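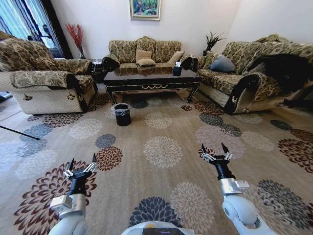
One tenant of the upper floors asked why the heating was again starting so late in the morning, and said that in September it was promised for six o'clock. The chair answered that the firm Norier has set the clock of the boiler wrongly and will come to correct it.

Minutes of the residents' meeting, Vinthorpe House
Present: 14 households of 24. The meeting was opened at 19.10.

1. Heating
See the question above. It was agreed to write to Norier and to ask for a written answer. The radiators on the second landing are also making noise in the night.

2. Bicycle room
The new lock costs more than we expected. Each household which wants a key will pay a deposit of 40 pounds. Two households were against, because they have no bicycle.
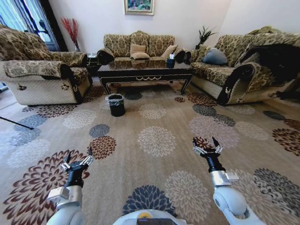

The deposit will be given back when the key is returned. The old keys can be used until the end of October.

3. Roof
The offer from Nyamweya is 1,360 pounds for the gutter on the courtyard side. A second offer was asked but it did not arrive yet. Decision is moved to the next meeting.

4. Other matters
The light by the bins stays on all day. Please do not leave prams under the letter boxes.

The meeting was closed at 20.35. Corrections to these minutes can be put in the letter box of the ground floor office.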